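ok so my little robot arm tried to throw itself off the table last night and I need to talk about it

background for new people: I have a 3D-printed arm, red and blue, hobby servos all the way up, and I've been teaching it to pick up one yellow toy. That's the whole job. One toy! We were at 52 good grabs out of 70 and I was feeling extremely smug

then on the next try it got halfway down, stopped, shivered for a second, and whipped the whole forearm up and over backward as fast as those servos can go. I had my hand maybe a foot away. I said a word

killed the power, sat there, heart going like crazy. The base had lifted right off the table on one side. Nothing snapped, which I still can't believe, because I printed half those brackets on the cheap draft setting in July and never redid them
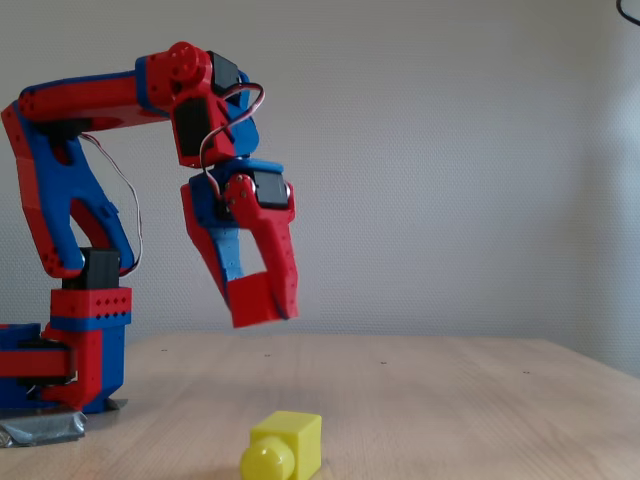
so first theory was the software, obviously, because I'd just updated Kiltow (the motion thing I run on the laptop) and I love blaming updates. Rolled it back. Ran it slow with my hand on the plug. Ten minutes of perfect behavior and then the exact same shiver

second theory: power supply. Swapped in the spare from my old Sterkon kit. Same shiver. At this point it's 1 in the morning and I'm eating cereal out of the box

then I finally looked at the log instead of guessing (I know, I know). The elbow servo was reporting position 194, 194, 194, then 10, then 194 again. The arm wasn't anywhere near 10! But the controller believed it, decided the elbow was in totally the wrong place, and slammed it the other way to fix it

it's the cable. If I wiggle the plug at the elbow I can make the reading drop whenever I want. Every time the arm reaches down it tugs on that wire a tiny bit, and after enough reaches the contact got flaky. A bad crimp on a part that cost less than my coffee

things I'm changing: new cable with a lot more slack in it, a speed cap on every joint, and a check that throws out any reading that jumps that far in one step. Deng's forum post on bad readings has the check written out already so I'm stealing that

also getting a real clamp for the base, and a big ugly stop button I can hit with my elbow. Reaching across a flailing arm to get to the plug was the dumbest part of the whole night and I did it twice

someone asked if it's a Prarasness board, yes, the older one, and no, I don't think the board did anything wrong here. It got a garbage number and acted on it

new cable should get here tomorrow. Until then it stays unplugged, and please go wiggle your connectors, all of you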